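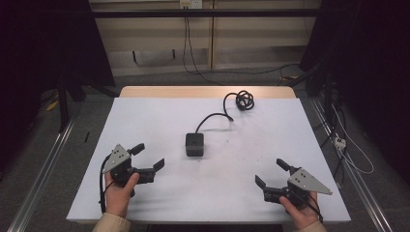 Questions I get asked about the Pronham vans

I've been collecting Birard die-cast since I was at school, and the Pronham Dairy vans are the bit of it people email me about most. These are the answers I end up typing over and over, so I've put them all in one place. If yours isn't covered, drop me a line. I do reply, just slowly.

How many vans are in the series?

Sixteen, if you count the way I do. Birard numbered them 1 to 16 on the end flap of the box, and that's the list I follow. Some collectors add the plain white promotional van that went out to shops, but it has no number and no Pronham lettering, so I keep mine on a different shelf. You're welcome to disagree (plenty do!).

What scale are they?

The boxes don't say, which drives people mad. I've always displayed mine with 1:43 cars and they look right to me, apart from number 10, the long wheelbase one, which comes out a bit small next to everything else. I think they squashed it to fit the standard box.

Which one is hardest to find?

Number 10 again. It's the only one in the two-tone green, and it was sold through the collectors' club instead of the shops. I looked for mine for years and then two came up in the same month, typical. I paid 80 pounds for the better one and have never regretted it, although I did keep rather quiet about it at home.

Number 3 has a reputation for being rare as well, but I see it quite often. It's the box that's rare, because the early ones had a flimsy window that cracked if you so much as looked at it.

How do I tell an early van from a later one?

Turn it over. Early vans have a metal base held on with two rivets, and the later ones have a black plastic base with a single screw at the back. The changeover happened partway through number 7, so you can find that van either way. The metal base version is the one people want, but I prefer the later one, as the wheels run better and the paint is thicker.

Don't go by the wheels on their own. They swap over very easily and I've bought at least one van that had been "improved" by a previous owner.

My box says Lynch on the side. Is it a fake?

No, don't worry! Lynch did the packaging for the last few vans and their name is printed in small letters along the bottom edge. Numbers 13 to 16 should all have it. If you've got a number 4 in a Lynch box, somebody has put the wrong van in, or it's a replacement box.

Are the reproduction boxes any good?

Some of them are lovely. The colours are a touch too bright and the card feels smoother than the originals, but on a shelf you'd be hard pressed to notice. I have no problem with them so long as the seller says so. Look at the tuck flap: the originals have a little curved notch cut into it and the reproductions I've handled are straight.

Can I clean the lettering?

Very gently. The Pronham name down the side is a printed transfer sitting on top of the paint, and it will come off. I use a soft make-up brush for dust and a barely damp cotton bud for anything stubborn, and I stay off the gold cow on the doors completely. I once lost half a cow on number 12 and I'm still cross.

No polish, please. No washing-up liquid either, and never put one in the sink, because water gets up behind the base and sits there.

Where can I get spare crates and back doors?

The milk crates are the first thing to go missing. Timo Ruppert casts replacements in resin and brings them to the Cikwood toy fair, and they're the best I've seen. They come unpainted, so you'll need a steady hand and some pale blue. For doors I'd buy a battered van and strip it. Number 5 is the usual donor, as the castings are the same and there are loads of them about.

Is there anything worth seeing at the Cikwood fair?

For these vans, yes. There are 60 tables on a good day and I'd say go early, as the boxed stuff is picked over by ten o'clock. Have a rummage in the boxes under the tables too. My number 9 came out of one of those, wrapped in a sock.

Will you value mine for me?

I'd rather not put a price on something I haven't held. What I can do is tell you which version you've got if you send me clear photos of the base, both sides and the end flap with the number on it. I sit down with the emails on a Tuesday evening, so if you've written on a Wednesday you may be waiting a while.

Do you sell any of yours?

Only doubles, and only now and then. At the moment I've got a spare number 2 with a plastic base and a number 14 with no box and one crate. I'd much prefer to swap than sell. I'm still after a metal base number 7 with its original box, so if you have one going, please get in touch.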